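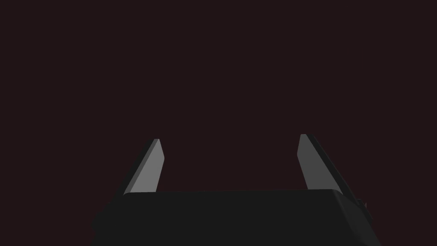

## 3. What People Call the Dark Colors

I went into this part of the study thinking the dark end would be easy. Pale colors are where I expected trouble, with all those creams and ivories and off-whites. I was wrong, and I have 600 answer cards to prove it!

The setup was simple. Kelly Barros and I sat 50 adults down at a table by a north window, gave each of them 12 painted cards in shuffled order, and asked them to write down whatever they'd call each one if they were describing a coat to a friend. No word list, no time limit. We mixed the paints ourselves from Pulon powders (cheap, very matte, and they don't shift much as they dry), and Kelly repainted any card that picked up fingerprints.

Bright colors gave us almost no variety. Nearly everyone wrote "red" or "bright red" for card 2, and I stopped reading those answers with much interest after the first afternoon. The dark reddish browns were another story. Think of something close to the flat background in Figure 1, a very dark maroon-brown. For the three cards in that neighborhood I collected 52 different names, among them "oxblood," "old liver," "brown I guess," "plum but dead," and one long answer about a grandmother's piano that I had to code as missing.

Some of this is plain vocabulary. People who sew or paint had more words ready and used them faster. But Arwel Maddocks, who coded the cards a second time without seeing my codes, pointed out that a lot of the spread comes from which half of the color people grab first. Start from brown and you get "reddish brown" or "chestnut." Start from red and you get "wine," "maroon," "dried cherry." We coded this as the *anchor term*, and it's what I use in the rest of the paper.

I should own up to a weak spot here. We ran the morning group in April under heavy cloud, and the afternoon group had sun on the building across the street, so the light on the cards was warmer. The afternoon people did pick red anchors more often. I can't pull the light apart from the group, and I haven't tried to fix it with statistics - the sample is too small for that. Nayara Bastos is rerunning the dark cards under a fixed lamp, with the same instructions and a new set of people.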